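Chapter 2
Finishing and Trim in Outerwear

Outerwear is built in layers, and the order of assembly decides most of its cost. The shell is cut first, then the lining, then the trim. In this chapter we follow the trim.
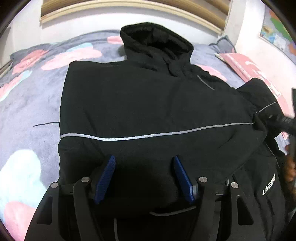
Piping is a folded strip of fabric caught in a seam. It stiffens the seam slightly and marks its line. Reflective piping does the same work but must be sewn with a longer stitch, as close needle holes weaken the coating. Huỳnh (Section 2.3) gives the stitch settings used at the Clovine mill. 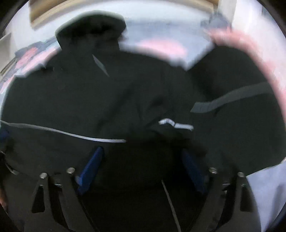

Hoods are harder to cost than sleeves. A three-panel hood has two long curved seams, and each must be eased by hand around the crown. Of the 791 hoods in the Nollow trial, 652 passed first inspection. Most of the rest failed at the neck join.

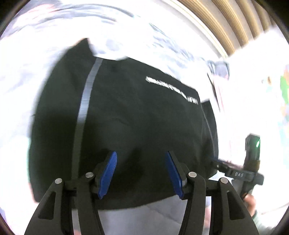

Figure 2.1 Black fabric item.

Terms used in this chapter: shell, ease, crown, neck join, seam allowance. Problems 1 to 4 assume a lot of 60 garments.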